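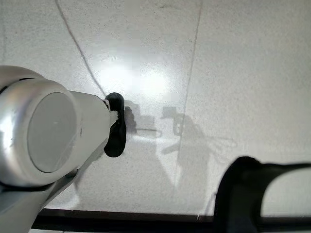

Issue #69

Label printer drops every second job after print server move
Status: Resolved
Component: print spooler, shipping desk
Site: Nunderbridge
Reported by: Lihua Xu

Since the print server was moved from Brevilley to Nunderbridge in July, the shipping desk printer loses jobs. Two labels sent one after the other produce one label. The queue shows both as completed. No error on the printer panel, no entry in the server event log.

Steps to reproduce
1. Open the Vendville order screen.
2. Select two orders and click Print Labels.
3. The first label prints. The second does not.

Expected: two labels.

Comment 1
Swapped the network cable and moved the printer to another switch port. No change. Test page from the printer menu is fine. A single label from the order screen is also fine.

Comment 2
Captured traffic during a batch of 14 labels. All 14 jobs leave the server. The printer closes the connection after each one and refuses the next if it arrives within 100 ms. The old server kept one connection open for the whole batch — the new one opens a connection per job.

Comment 3
Tried the Ketilsson driver in place of the generic one. Same result, and the label margin shifted to the left. Went back to the generic driver.

Comment 4
Turned off "Start printing immediately" on the queue and set it to spool the full document first. Fewer losses, still not clean. A batch of 54 lost two labels near the end.

Comment 5
Changed the port from raw to LPR with byte counting on. Ran the batch of 54 again, then once more with the desk PC on the guest network. All labels printed both times.

Resolution
Port type set to LPR, byte counting enabled. Spool setting left as in comment 4. The port change has to be repeated if the queue is deleted and added again — the wizard defaults to raw.

Follow-up: returns desk queue still uses raw. Opened separately.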